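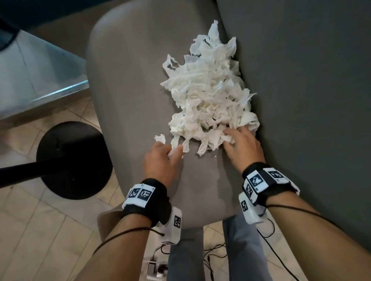

4 min read · thread unrolled

A small thread about our course project, which has the name Pletumari. My cousin asked me in September what I do at the university all day, and my answer was "I tear tissues". It is a true answer, but I think it deserves a longer one.

The task we chose is tidying paper tissue from soft furniture. You have torn white tissue on a grey seat, and in the end the robot should collect it. Before the robot does anything, a person must do it many times with the markers on both wrists, and we record how the hands move.

We are a team of four: Drita Vidmar, Yeison Huamán, Heriberto Inga and me. Our supervisor is Anselmo Salazar. At the first meeting he asked us why we did not take wooden blocks like the other teams. Yeison answered that at home he has no wooden blocks on his sofa. We got the permission.

Why is tissue difficult? A block keeps its shape when you hold it. Tissue changes when you touch it, it also changes when you touch the piece beside it, and a scrap can be under another scrap with only a corner outside. The edges are ragged, so even for a person it is hard to say where one piece finishes.

And the seat is fabric. On a table you can slide a piece to the border and take it from there. On the cushion the small fibres catch, and you have to pinch. We wrote "pinch" and "press" as two separate actions in our notes, and I am now quite proud of this decision, although it cost us a whole evening of discussion.

What I like to watch is how the two hands share the work without any plan. One pinches some scraps at the edge of the pile, the other stays with its fingers on the dense part, where the paper is already a ball. I never noticed I do this at home until Drita told me to look at my own right hand.

For those who asked about the black and white squares: they are printed markers, fixed on the wrist straps. Each has its own pattern, so the software can say which one it sees and how it is turned. When the wrist rotates, one square goes out of view and hopefully another comes in. Hopefully.

Hopefully, I say, as in our first week I put my strap on the wrong way round. The computer believed that my left hand was bending backwards like an owl's neck. Heriberto kept this plot as the background of his laptop.

Rules we follow now, copied from the paper on our door:
- straps tight before you sit down
- cables behind the knees if you can, never across the lap
- say "start" and "stop" aloud
- nobody opens the window

The last rule is from experience. I will not describe it, but the corridor also needed tidying after.

The target is 128 recordings before the presentation. Today at 4 in the afternoon we have 64 good ones, so it is exactly the half. A good one means that both wrists can be followed from start to stop. We do not throw away the ones where the person drops a piece and takes it again. Anselmo was strict with this, he wants the corrections inside.

One recording may last 600 seconds at maximum. It sounds generous, but a big pile with many small strips can be slow when you are careful. Drita is careful. Yeison is, let us say, efficient, and he leaves small tufts behind. We argued whether a seat with one tuft remaining is a tidy seat. Still open.

Somebody asked if each person tears the tissue in the same manner. No, and it makes a difference! Heriberto makes long strips, and they stand up at the top of the pile. I make short scraps that lie flat. At first we wanted to have a standard, then we decided to write down who did the tearing and leave it free.

A word about the cables, since Dayana Guzmán (she did the same course last year with the team from Barncombe) warned me and I did not listen. They are thin, they are black, and they make knots on the floor when you look in another direction. Please label both ends. We labelled one end only, and now we follow each of them with a finger like in a puzzle for children.

What does not work yet: the first model we trained on the small set, in the Simum simulator. It goes nicely down to the pile, closes, and lifts with nothing inside. Sometimes it lifts with nothing inside and carries this nothing very gently to the bin. Yeison applauds every time.

Our suspicion is the depth. Tissue is so thin that "on the seat" and "one layer above the seat" are nearly the same number. Drita wants to train again with only the pinching parts and see if the closing position improves. I want first to have more data. We will do it in Drita's way, she has the better arguments and also the key of the room.

If you know a good article about handling of thin paper or cloth with 2 fingers, please send it to me, also when it is old. We have found a lot on folding towels and very little on scraps.

@ the person who asked for the marker sheets: yes, I can share, I only need to ask Anselmo which version is the correct one. We have a folder with "final" and a folder with "final good".

I go back now, it is my turn with the straps. Next update when the simulator holds a piece of paper.

Home Explore Threads Saved Log in

More from this author
Choosing a topic for the robotics course: our long list and why we crossed out soup
What I understood wrongly about wrist rotation
Sotelo workshop notes: calibration for patient people
Questions for the students from Barncombe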